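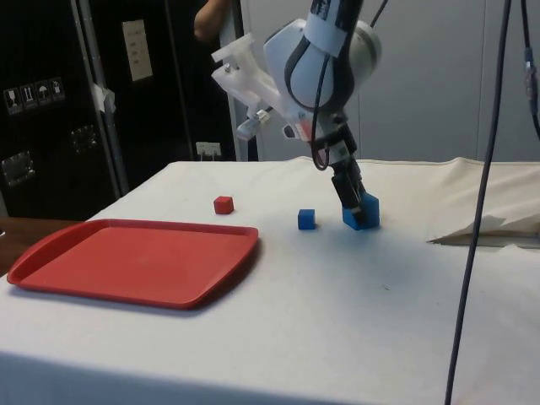 Ulises Garrido
Equipment tutor, Stimis Workshop Course

2019-04-08

Home | Timetable | Handouts | Contact

Handout: planning and paying for a small arm cell

Quick notes from the session, will tidy before October. Read with the price sheet Ursina Oberholzer sent round (the newer one, not the one with the crossed out total).

Start with the job, then the arm. Write one sentence: what gets picked up, where from, where to. If you can't write it you are not ready to ask for a quote. Jollstead asked us for an arm with a reach they never used and are still paying for it.

Headings for the budget:
- arm and its controller
- gripper, plus a spare set of fingers
- cameras and whatever holds them
- table, covering, trays, test pieces
- cables, sockets, ties
- transport and storage
- people's time (always left out, always the biggest)

Our total for small stuff last year was 3212 pounds. Small stuff! Means everything on the list under table and cables, and no one had asked for any of it in the first bid. Put it in at the begining.
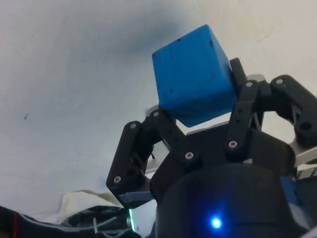 Grippers next. Price range is silly, so decide what you need to hold and how wide it is before opening a catalogue. Two fingers is cheaper and easier to look after, three costs more but copes with awkward shapes. Look at the joints too. With pinned links and little hex socket screws like the ones on these black fingers, budget for the right keys and a few spare screws, and ask the seller if the links come singly or only as a whole hand. Pamness sell whole hand only, or did when I rang. Chae will do single links but you wait 5 weeks. Also check who fits it. Fitting was a seperate line on both quotes.

Spares rule for this course: 20 per cent of the gripper price, kept back, not spent on something else in the last month.

Cameras. Cheap compared with the arm so people buy too many. Say what each one is for. One looking at the table from the side and one near the hand covers most of what you'll do. Mounts can be printed in house but someone has to draw them, put the hours down. Cable length: measure along the arm with it stretched out, then add slack. 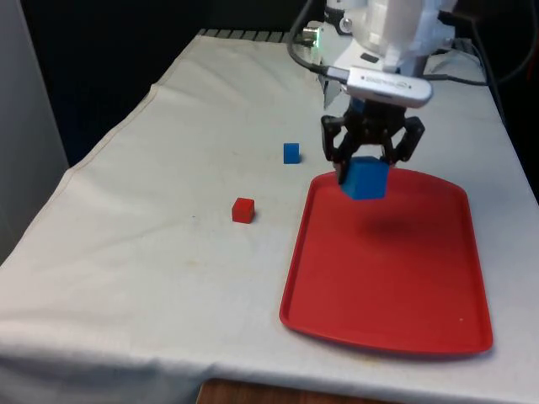 Test pieces and trays are the bit of the plan that gets laughed at. Don't skip it. You need things the hand can hold, in more than one size, and a clear place to put them. Plain cubes in red and blue, a red tray with a raised rim and a white cloth over the table will do for a first pick and place job, and none of it needs a proper supplier. Buy double. Cloths mark and crease, so put a second one down under consumables, not equipment, or finance send the form back.

Floor space: draw it to scale, arm at full stretch, then where a person stands. Ask for sockets now, the electrician is booked well ahead.

For next time: bring a one page budget for your own job, with 2 quotes for the arm. Quotes to be in writing, delivery shown as its own line. Ursina will go through them with you one by one. Anyone using the Jollstead figures, check the VAT, I think they left it off.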